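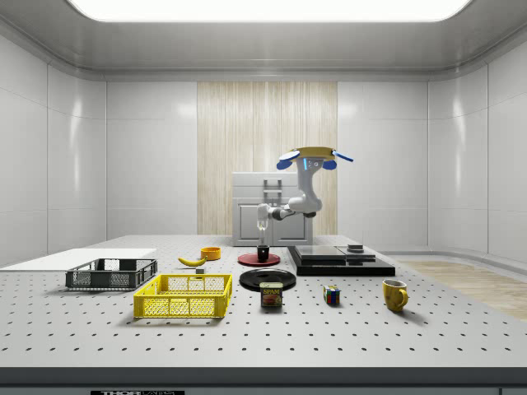 A robot arm and a clear bottle over a lab table.

Every July someone sends me a pitch for a customer loyalty program, and every July it promises the same thing: give people points and they will come back. I have my doubts.

Take Weldu, a small soap and candle shop whose owner, Shanti Dwivedi, let me look at her numbers. She signed up 743 members in her first season with a points card. Nearly 200 of them ever redeemed anything. When I asked her how many of those would have come back without the card, she said probably most. They were her regulars.

That's my problem with the whole business. The reports count what members spend, and members spend more. Of course they do. People who already like a shop are the ones who join.
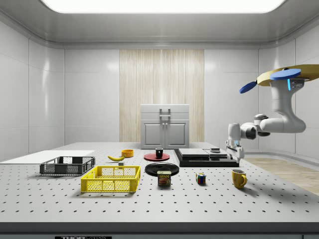

White cabinet at the far edge of the worktable.

Usman Rajput, who sells these programs for Grastalex, told me I was missing the value of the data. Maybe. But Dwivedi had sent only two emails to her list, and both were coupons. She was paying a monthly fee to give discounts to people who would have paid full price.

I'd feel better about the pitch if one vendor offered a fair test: leave a group of customers out and compare them later. I asked two vendors. One never wrote back, and Rajput said it would be unfair to the customers left out.
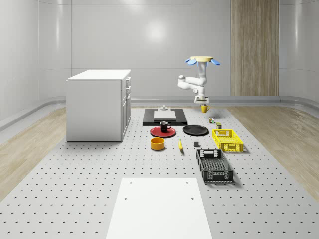
What I Would Spend the Money On

Longer hours, for a start. Somebody to answer the phone before noon. Dwivedi is thinking about the phone.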